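Burilness – Tidewater Rooms
Double LP, Vakwood Records

The second Burilness album finally gets the vinyl it deserves, and we've had the test pressing on the shop turntable all week! It's their slowest record and their loudest, often in the same song.

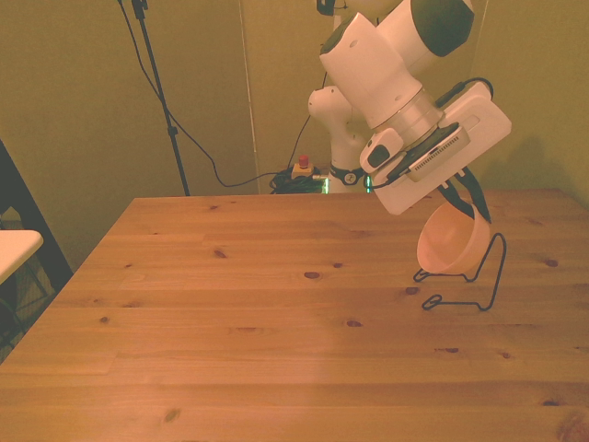

Side C is the one to play first. "Clutley" runs almost 26 minutes in its full form, with the long organ fade the CD left out, and the bass has room to breathe at 45 rpm. Put it on at home with the lights low, maybe at a pine table like this one, all knots and long planks, and let the whole side go by. The Kakakhel remix on side D is a strange, lovely thing too – mostly drums and tape hiss.

Pressed in an edition of 1,932 numbered copies on heavy black vinyl. Gatefold sleeve, printed inners, lyric sheet and download code. Limit of 5 per order.
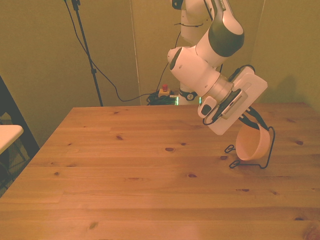

Peach-colored bowl, black wire stand.

Released September 2022. Copies are in stock and go out in stiff mailers, with the discs packed outside the sleeve to save your corners. A cassette version follows in November, with one extra track we haven't heard yet.

Catalog no. VAK 3,935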